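fio sobre guardar peça velha, porque passei o fim de semana inteiro nisso e preciso falar com alguém

1/ tudo começou com a mudança. apartamento novo tem 30 metros e eu tinha uma estante inteira só de coisa que "um dia vou usar". cabo, fonte, placa, parafuso em pote de maionese

2/ a estante era uma Holasberg, aquela de seis prateleiras que não faz mais. não passava na porta do quarto. medi duas vezes, medi errado as duas

3/ então: ou desmontava a estante ou desmontava a coleção. adivinha

4/ fui separando por três pilhas. fica, doa, reciclagem. a pilha do fica cresceu primeiro, óbvio. às onze da noite tive que recomeçar do zero

5/ regra que me salvou: se eu não sei dizer em qual máquina entra, sai. sem pesquisar no google "só pra ver se vale algo". essa pesquisa come a noite toda

6/ cabo VGA: fiquei com um. UM. doeu

7/ fonte sem etiqueta vai embora, nem discute. não vale o risco de queimar coisa boa pra economizar 101 reais

8/ já gabinete completo é outra história. gabinete aberto com placa-mãe, processador no soquete, placa de vídeo encaixada, isso alguém aproveita. não desmonta pra vender picado se vc não tem paciencia pra responder mensagem de "ainda disponível?"

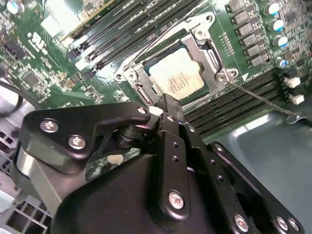
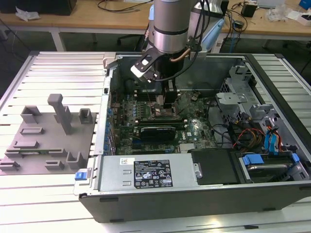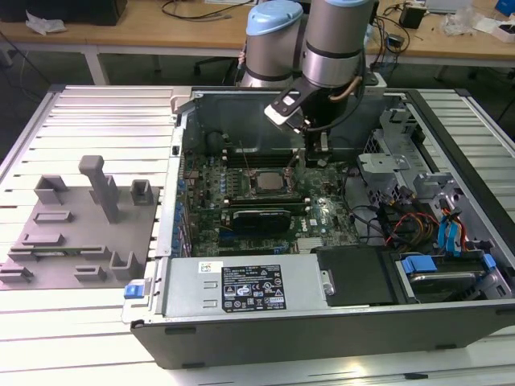 Categoria: Hardware usado e descarte

9/ voltando. levei a primeira leva pra Pever, que recebe eletrônico aqui no bairro. fila pequena, pessoal educado, pesam tudo na sua frente e te dão um papelzinho

10/ eles não pegam lâmpada nem pilha. eu tinha levado pilha. voltei com a sacola de pilha no ônibus, belíssimo

11/ HD não entrega sem apagar, pelo amor. e formatação rápida não apaga nada, só tira o índice. eu passei a sobrescrita completa em todos, demorou o domingo. achei foto de 2011 no meio, parei pra ver, perdi mais uma hora

12/ achei tb um trabalho da faculdade que eu jurava ter perdido. li duas páginas. devia ter continuado perdido

13/ o que não foi pra reciclagem anunciei no grupo da rua Szczepańska (sim a rua tem esse nome, sim o entregador sempre liga). saiu tudo em dois dias. teclado sai em minutos, impressora ninguem quer nem de graça

14/ dica de anúncio: escreve o defeito na primeira linha. "liga mas não dá vídeo". poupa a conversa inteira e quem conserta gosta justamente disso

15/ conta final, pra quem pediu: vendi 844 reais, gastei 203 numa cômoda Pliltiden usada que cabe no quarto — essa eu medi TRÊS vezes

16/ sobrou pouca coisa. uma gaveta de cabo, uma de ferramenta, uma caixinha de memória RAM que eu sei exatamente onde entra. e o cabo VGA

17/ ah e parafuso. guardei o pote de parafuso. regra não vale pra parafuso, ninguém joga parafuso fora, isso é cultura

18/ alguém perguntou da pasta térmica velha: se a seringa tá ressecada joga fora. se sai óleo separado antes da pasta eu tb não uso, mas tem gente que mistura e usa, cada um com seu processador

19/ e a estante? desmontei. as prateleiras viraram bancada na casa da minha irmã, as laterais tão no corredor do prédio esperando carona. se a síndica tiver lendo, até sexta sai — quer dizer, até o fim do mes sai

20/ o que eu faria diferente: começar em abril, quando já sabia da mudança, e não com o caminhão marcado. e etiquetar fonte de notebook NA HORA que o notebook morre. eu tinha uma sacola cheia de fonte orfã e passei a tarde testando plugue, um por um, no chão da sala

21/ respondendo junto que chegou muita dm: não, não sobrou placa de vídeo. não, não envio impressora pelo correio. sim, a Pever recebe monitor de tubo, mas liga antes pq tem limite por pessoa

22/ quem tiver lugar que aceita pilha e não fique do outro lado da cidade me manda, a sacola continua aqui do lado da porta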